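Chapter 11
Recording Demonstrations by Hand

Objectives

After working through this chapter you should be able to:
set up a bench for two-handed demonstration recording;
state why a wrist-mounted view and a fixed view are kept as separate streams;
divide a recorded task into segments with agreed start and end points;
decide whether a take is kept, trimmed or discarded.

Before you begin, review frame transformations (Chapter 4) and the section on time stamps in Chapter 9. Bring the lab notebook you started in March.

11.1 The Term Project

In the first half of this course, your team programmed the Polus arm by specifying waypoints. That method works when the parts are rigid and always begin in the same place. It works poorly for objects that bend, crush or have no standard shape. Flowers are a good example of all three, and they are the subject of the term project.

Each team records a person arranging flowers with both hands. The recordings are then used in Chapters 12 and 13 to train a motion policy. A complete project contains 50 accepted takes of the same task. Teams of 2 are preferred: one member is the demonstrator, and the other is the operator, who starts and stops the recording and keeps the log. The roles are exchanged at the halfway point so that the set contains the habits of more than one person.

The demonstrator wears a glove on each hand. A marker cube on each glove lets software find the position and orientation of the hand in the fixed view. The close views have a very wide field and record far more of the room than the task needs. They also lose sight of the work whenever a hand or a large object comes near the lens, so a take must never be judged from a close view alone.

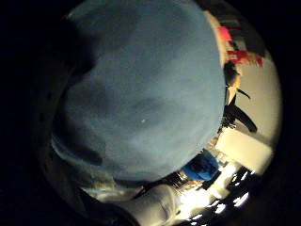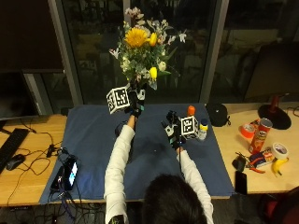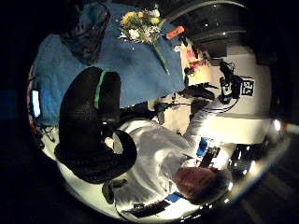
11.2 Tasks and Segments

A task is written down before anything is recorded. The written form names the objects, the starting layout and the condition that ends the take. "Arrange the flowers" is not an acceptable task statement. "Pick up the bouquet with the left hand, pass it to the right hand, lay it down on the mat" is acceptable, and it divides into three segments without further discussion.

Segment boundaries are placed at changes of contact. A segment begins on the first sample in which the hand touches the object and ends on the last sample before it lets go. During a handover both hands are in contact at once; the overlap belongs to the receiving hand.

Kohei Sakai's team, in last year's class, placed boundaries at changes of speed instead. Their log listed 133 segments for a task that should have had far fewer, because the demonstrator slowed down each time a stem caught on the cloth. The takes themselves were sound and were relabeled in one Wednesday session.

11.3 Marker Visibility

A marker gives a usable pose only when its pattern is turned far enough toward the fixed camera. When a hand is raised and rotated, one face of the cube may leave the view while another comes into it. The Tralline tracker handles this change by itself, provided that the faces were entered in the correct order at setup. If two faces were exchanged, the plotted hand path will show a sudden jump with no matching motion in the video.

Check for this error before the first take. Hold the hand over the center of the mat, turn the wrist slowly through its full range, and plot the result. The curve should be continuous. Save the plot as the first entry in the log.

11.4 Accepting a Take

Gwendolyn Mahmoud, who wrote the log template used in this course, recommends deciding on each take immediately after it is made. The operator enters one of three codes:

K Keep. All segments complete, no gap in either hand path.
T Trim. Task complete, with extra motion before the first contact or after the last.
D Discard. Object dropped, wrong starting layout, or a gap inside a segment.

A discarded take keeps its number. Do not reuse it.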